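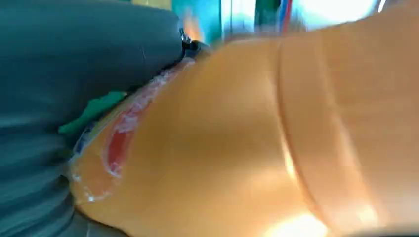

Teaching by Hand: Pictures from the Bench

Search this gallery Go

We spent most of December teaching a robot arm to pick things up, put them down, and pick them up again. The arm goes by Zaki. It learns by being shown, so one of us sits at the remote controls and does the job over and over while the computer takes notes. I had hoped this would be glamorous work. It has a lot in common with helping a child tie a shoe when you are late for school.

The picture at the top comes from the small camera at Zaki's wrist. Captions are by me, Rasha Chamoun, and any complaints about them can go to Jihad Daher, who asked for a gallery page and then went on vacation.

The wrist view

Gray finger on the left, glossy orange thing taking up nearly everything else. The finger is pressed right up against it, and at this range you get the curve, the long groove down one side and very little idea of where the rest of the room has gone. The blur is motion blur. Everyone who drives Zaki asks for a better view in the first five minutes, and everyone is told to use the other screen.

My favorite part is the clear-looking rim between finger and orange, with the strip of red showing through it. Walid Tannous likes the bit of green wedged in the gap. We have different tastes and have agreed not to discuss it at lunch.

How a session goes

The person driving holds a pair of handles. Move your hand, the arm moves. Squeeze, the fingers close. Let go at the wrong moment and you have recorded a very clear lesson in how to drop something, which then has to be found in the list and thrown out before Zaki gets any ideas.

A good run is dull to watch. Reach, close, lift, carry, lower, open, back away. The new people all rush the lowering. Jerome Bautista used to work a claw machine at a boardwalk arcade and was sure this would give him an edge. His first session produced 14 runs we could keep out of 56. He says the arcade machines were better maintained.

By hand, the other way

For some jobs we skip the handles and take hold of the arm itself. You switch it to the loose setting, grab it above the wrist and walk it through the move. It is easier to feel what you are doing and much harder on the shoulders. It also means your own elbow ends up in the recording. Anas Mahasneh's elbow appears in so much of the early material that we briefly wondered if Zaki would refuse to work without it.

We went back to the handles for anything that needs a light touch, and kept hand guiding for the big swings from one end of the bench to the other.

Numbers, for those who like them

The December count came to 1121 runs kept. The longest took 55 seconds, and I know this because I was driving and Walid was humming. Short ones are better. If you stop halfway to think, the arm learns to stop halfway too, and it looks thoughtful doing it, and visitors are impressed for the wrong reason.

Things we now say out loud

"Approach from the side." "Open before you back off." "Whose run was that?" The last one is asked softly and usually by someone who already knows.

We also say "again," more than any other word. Jerome has started saying it at home, to his dog.

Coming up

Anas wants to try two people driving at once, one for the arm and one for the fingers. I have seen the two people he has in mind try to park a van together, so I will be bringing a chair. Jihad is back next month and will be given the handles before he has taken his coat off.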